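Red Bowl, Plaid Cloth: Tableware from the Grolgate Sale

Photo gallery

The Grolgate sale ran through August in the old Savitz furniture store, and most of the tableware was gone well before the last weekend. What was left went into mixed boxes at a flat price. I bought 2 of them. The notes on this page cover the one piece I decided to keep on the table and the cloth I put under it, with some information on care for people who bought from the same boxes and have been writing in.

About the boxes

Each box was packed in newspaper and had a lot number on the lid. Mine was lot 421. The inventory sheet taped inside listed "bowls, assorted" and nothing else, so there is no way to tell from the paperwork which household a piece came from. The sale catalog had 500 lots, and the tableware was spread through the second half of it. If you have a box with a lower number than mine, check the sheet under the lid before you throw the box out. Some of the sheets have a maker or a town penciled on the back. Mine was blank.

The boxes smelled of basement. I left them open in the garage for a few days, then brought the contents in and washed everything by hand. Two saucers had hairline cracks and went in the trash. A gravy boat went to my sister. The plain white plates are in the cupboard and get used every night.

About the bowl

It is round, wide and open, with a thin rim and a glossy red inside. I haven't found a mark that helps. People have suggested Witkowska, and the shape is close to one of their serving bowls, but I have no proof and I am not going to label it that way. If you are selling one, I would list it as unmarked and let the buyer decide.

Red is hard to photograph. In the evening under the ceiling light it goes nearly brown, and at noon the glare takes over. Tilting a bowl toward you helps to show the inside, but one side will usually be darker than the other. Take several and pick the one closest to what you see with your own eyes.

About the cloth

The cloth is a pale blue plaid. It came from the linen table at the same sale, folded under a stack of napkins, and cost less than the coffee I bought on the way in. I wash it cold with the towels and iron it while it is still damp. A red bowl on a white cloth looked too much like Christmas to me, and the blue is easier to live with the rest of the year.

Care

Wash with warm water and a soft cloth. Skip the dishwasher if you don't know how old a piece is. Avoid steel wool and powdered cleaners on anything glossy. Put a paper towel between bowls if you stack them. I don't use unmarked older pieces for hot or acidic food, so mine is for bread rolls and wrapped candy.

Tags

The small paper tags on some of the Grolgate pieces come off with cooking oil left on for an hour. Gikham, the shop on the corner across from the sale, also has a label remover for sale near the register. I used the oil.

Picture

Red bowl on the blue plaid tablecloth, printed fabric with plants, drapes and a red-framed window behind the table.
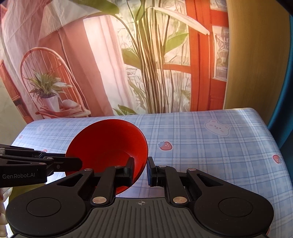
Kaiwen Gu: I got one of the mixed boxes too, with a lid number 50 higher than yours, and there was writing on the back of my sheet. It's only a street name and the word "kitchen," but I can copy it out for you if you are still trying to place the bowls. I'd also go easy on the oil if a tag is stuck to bare clay on the underside. It soaked in on one of mine and left a dark ring that I haven't been able to wash out.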